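Ticket: Self-catering booking, two guests, shopping weekend – wrong apartment, missing shuttle, parking charge
Status: Closed (reopened twice)
Property: Dornholm Apartments
Booked through: Zundico
Log kept by: Tshepo Mofokeng, guest support

Entry 1 – opened 19/11/2020

Guest writes that she booked a two-bedroom apartment for herself and her sister, three nights, and has been sent the door code for a studio. The studio has one bed. The sisters are fond of each other but, in her words, "not that fond." She would like the second bedroom she paid for, and she would like it before her sister lands.

Checked our side. The booking says two-bedroom. The confirmation email says two-bedroom. The door code system says studio, with total confidence. Asked the guest to forward her Zundico receipt.

Entry 2

Receipt received. It says "Apartment (2)". I have now spent part of my morning considering whether the 2 in brackets means two bedrooms, two guests, or the second apartment on the list. Sent that question to Zundico.

Entry 3

Zundico replied that the 2 in brackets means two. Asked them two of what.

Entry 4

Zundico replied with a link to their help page, where the search box offers me articles on traveling with a parrot. Called them instead. On hold for a good long while, with a pan flute for company. The agent was pleasant and confirmed that the guest chose and paid for a two-bedroom. Their system sends us a room type number, and our system turns the number into a room. Somewhere in there, a wall went missing.

Entry 5

Found it. When we renumbered the apartments in April, room type 116 stopped being "two-bedroom, courtyard side" and became "studio, second floor." We updated our own list. We updated the laminated sheet at the desk. We did not update the list Zundico uses, as each of us thought the other had done it. I was one of the people who thought so.

Fix for this guest: moved her by hand to a two-bedroom on the courtyard side. New door code sent by text and by email. Old code cancelled. Asked her to try the new one and write back.

Entry 6

Guest wrote back. Code works. Two bedrooms, two beds, one bathroom, which she had expected. She adds that the kettle is excellent. Passed this on to housekeeping, who get very few notes about kettles that aren't complaints.

Marked as solved.

Entry 7 – reopened by guest

The shuttle to the mall did not come. Guest and sister stood at the front gate from ten in the morning with empty tote bags. The listing says "free Bustex shuttle to the shops, every hour from ten." At twenty to eleven they took a cab and spent 80 on the fare, which they would like back. They point out, fairly, that the whole idea of the weekend was the shops, and that they had budgeted for shoes and not for a cab.

Called Bustex. The shuttle did run at ten. It also ran at eleven. The driver saw no one at the gate either time.

Entry 8

There are two gates.

The front gate is the one with the sign, the flower bed and the bench, and any sane person would wait there. Bustex picks up at the side gate on Lekota Street, next to the recycling bins, because the bus can't turn around at the front. The welcome letter says "the gate." It has said "the gate" for as long as I've worked here.

Steps taken:

1. Cab fare approved for refund, full amount.
2. Welcome letter changed to "the side gate on Lekota Street, by the bins."
3. Manager asked whether we could say something nicer than "by the bins." Changed to "by the recycling area."
4. Another guest rang to ask where the recycling area was. Changed back to "by the bins."

Entry 9

Guest confirms that she and her sister caught the eleven o'clock from the side gate the next day and got to the mall before the crowds. They did the outlet stores first and had their spa appointment in the afternoon. The return shuttle was on time. She asks if the driver is always so quiet. Yes.

She also asks whether we have somewhere to store shopping bags after checkout, as their flight home is in the evening. We do. Bags can be left in the office until six. I said "bags" and pictured two or three.

Marked as solved.

Entry 10

Note for the front desk. When a guest on a shopping weekend asks to leave bags, please ask how many. We could not get to the printer until six.

Entry 11 – reopened by guest, from home

Guest has checked her card statement. She was charged 1,169 for the stay, as agreed. She was then charged a further 200 for "secure parking, 3 nights." She does not have a car. She did not have a car here, either. She arrived in a cab, went shopping by shuttle (eventually) and left in a cab, with a second cab behind it for the bags.

Checked the parking list. It shows a silver hatchback parked in her bay for three nights. The car belongs to the gentleman who was given the studio after we moved her out of it. He was very happy with his free parking and saw no reason to raise it.

Entry 12

What happened, as far as I can piece it together: the parking bay goes with the apartment number and the bill goes with the booking. When I moved the guest by hand in Entry 5, the booking moved and the parking line stayed where it was, still tied to her name. The next person in the studio then drove in and parked on her account. So the cause of this one is me, being helpful.

Tried to reverse the charge. The system said the stay was closed and could not be changed. Reopened the stay. The system then sent the guest a cheerful text saying we looked forward to welcoming her today.

Entry 13

Guest asks if she should come back. Told her no, but thank you.

Entry 14

Parking charge reversed. Cab fare also sent, as it had been sitting in "approved" since Entry 8, and "approved" does not mean "paid" – a thing I knew and forgot. Both amounts will show on her card in three to five working days. Gentleman with the hatchback has been sent a polite letter. I don't expect much.

Entry 15

Called the guest on day five to check. The cab fare has arrived. The parking has not. Her bank says it is "on its way," and I have no way of arguing with that from this chair.

Entry 16

Day six. Parking refund has arrived. Guest thanks us, says the apartment was lovely once they were in the right one, and asks about rates for another visit, four people this time, two of them teenagers who have strong feelings about sneakers. Sent her the rates. Told her I'd make the booking myself and send a drawing of the gates.

Closed. Please do not reopen.

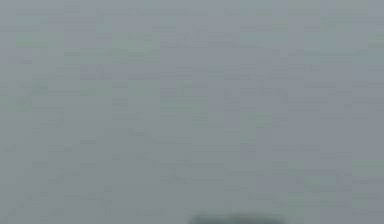 6 min read

Write-up for the desk, so we don't do all this again

I've been asked to turn the ticket above into something people can use. Most of it comes down to moving guests between apartments, so start with that.

Before you move anyone, open the parking tab and clear the bay. If the guest has a car, add the new bay once the move is done. If the guest has no car, leave it empty and check that it stayed empty. Late checkout works the same way and will follow the old apartment number around like a lost dog.

After the move, cancel the old door code and send the new one twice, once by text and once by email. Guests with full hands read texts. Guests at the airport read emails.

If a Zundico booking comes in with "(2)" after the room name, open it and look at the price. A studio and a two-bedroom are nowhere near each other. The corrected room list went over to them after this ticket and they say it's loaded. I have tested three bookings and all three landed in the right place, but I would keep looking at the price for a while.

For the shuttle, say "side gate" out loud when you hand over the keys or the code. Point, if the guest is in front of you. Bustex won't wait more than two minutes and the driver won't get out to look for anyone. If a guest misses it and takes a cab through no fault of their own, ask for the receipt and send it to me. Don't leave it in "approved."

Never reopen a closed stay to fix a charge without switching off guest messages first. The switch is under Settings, then Other, then Other again. I've asked for it to be moved.

Bags: ten at most in the office, and anything over that goes in the linen room with a tag on it. The tags are in the drawer under the kettle. We've run out of the string kind, so use the sticky ones and put them on the handle. On a paper bag they take the shop's logo off with them, and I already have one ticket open about that.

Recent tickets

Guest locked out, was at the wrong building
Iron in unit trips the lights
Request for spa voucher in sister's name
Sticky tag damage to gift bag (open)
Shuttle timetable for public holidays
Guest would like to buy the kettle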